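Open day at Zedside, 2026-10-16. Got there late, train to Trirby held up again. Trevor Crabtree met us at the door and took us straight up to the bedroom, T-shirt folding already under way. Lots of fabric in their, lovely bedspread.

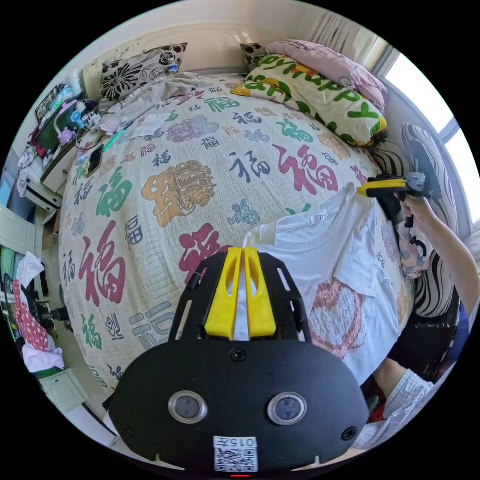 White T-shirt on the bed, pink heart on the front.

Then tea. Floral pillows are my favourite, Beverley Blackburn prefered the zebra stripes. Parking £6. Fimton next, in December.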